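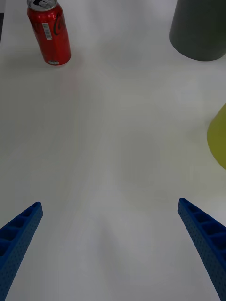 ## 4. 飲みかけの缶はいつ「片づけてよいもの」になるのか

前の節では棚と引き出しの話ばかりしてしまったので、ここからは机の上に移ります。正直に書くと、この研究を始めたころのわたしは、机の上なんて片づけの研究としては簡単なほうだと思っていました。棚は奥行きがあるし、引き出しは中が見えないし、それに比べたら机は全部見えているじゃないか、と。ところが聞き取りを始めてみると、いちばん話が長くなるのが机で、なかでも缶の話になると皆さん止まらないんですよね(録音の文字起こしをしてくれた Noémie Rolland さんには、いまだに頭が上がりません)。

### 4.1 開いている缶、閉じている缶

聞き取りの相手は、Ovau の共用休憩室をふだん使っている人たちです。1月のあいだ、昼休みのあとに机に残ったものについて「これ、あなたなら片づけますか」と尋ねて回りました。集まった発言は文字起こしの単位で2494件。そのうち飲みものの容器に触れたものが900件あって、これは食べものの包みや紙類よりもずっと多い数字でした。

で、読み返していて面白かったのは、缶についての判断がまず「口が開いているかどうか」で割れることです。閉じている缶なら、ほとんどの人が誰かの持ちものとして扱います。冷蔵庫に入れてあげる、という人までいました。開いている缶になると、とたんに意見がばらけます。持ち上げて重さを確かめる人、振ってみる人、絶対に触らない人。Rok Karagiannis さんはこう話してくれました。

> 持ってみて軽かったら捨てます。でも、持ってみるまでが嫌なんですよ。人の飲みものに触るのって、ちょっと覗き見みたいで。

この「持ってみるまでが嫌」という感覚は、ほかの容器ではあまり出てきません。コップなら上から見れば中身がわかるからです。図3を見てください。プルタブの開いた口は暗くて、中身が残っているのかどうか、見た目からは判断のしようがありません。ボウルや皿について語るときの皆さんの歯切れのよさと、缶について語るときの歯切れの悪さは、わりとこの一点で説明できるのではないか、というのがわたしの考えです。

**図3** 白い天板の上の赤い缶。プルタブ側の口が暗く見えている。側面には白地に黒い縦線のバーコードのラベルがある。

### 4.2 缶のまわりの余白

もうひとつ、聞き取りで何度も出てきたのが「余白」の話です。これは最初、こちらの質問項目には入っていませんでした。Visitación Collado さんが「まんなかが空いていたら、もう片づいた机でしょう」と言いだして、それで慌てて項目を足したのです。(調査計画としては褒められたことではありませんが、足してよかったと思っています!)

図3でも天板の中ほどは広く空いていて、缶は左上寄り、ほかのものは右の縁のほうに見えています。こういう配置の机を前にすると、「片づいている」と答える人と「片づけの途中」と答える人に分かれました。前者は空いている面積を見ていて、後者は残っているもののほうを見ている、と言えばいいでしょうか。Thibault Brunet さんは後者の代表格で、「端に寄せただけなら、寄せたと言ってほしい」とかなり手厳しい。たしかに日本語の「寄せる」と「片づける」は別の動詞で、発言を分類するときにもここは分けて数えるべきでした。第一回の分類では一緒にしてしまい、あとでやり直しています。

天板が白いことも無視できないと思います。白い面だと、缶の淡い影や、すぐ下に落ちた赤い映り込みまで目に入ってきます。うっすらした汚れのような跡も、明るさのむらも見える。Baudry の部屋で使っている濃い色の机について尋ねたときには、跡や汚れの話はほとんど出ませんでした。机の色が片づけの基準を引き上げてしまうことがあるのかもしれません。ただ、二つの部屋では使う人の顔ぶれも違いますから、ここは色だけのせいにしないでおきます。

### 4.3 どこまでを「一件」とするか

最後に、分類の手順について少しだけ。ひとりの発言のなかで缶とコップの両方に触れている場合、わたしたちは2件に分けました。「あのへんのもの」のように、ひとまとめに指された場合は分けていません。Raphaël Lebrun さんと二人で別々に分類して、食い違ったところは話し合って決めましたが、最後まで決めきれなかった発言が30件残りました。そのほとんどが「まあ、あれは置いといていいやつ」という類いの言い方です。「置いといていい」が、まだ飲むからなのか、自分の仕事ではないからなのか、録音を何度聞いてもわからないんです。この30件は以下の集計から外し、付録にそのまま載せました。

次の節では、同じ発言を時間帯ごとに並べ直してみます。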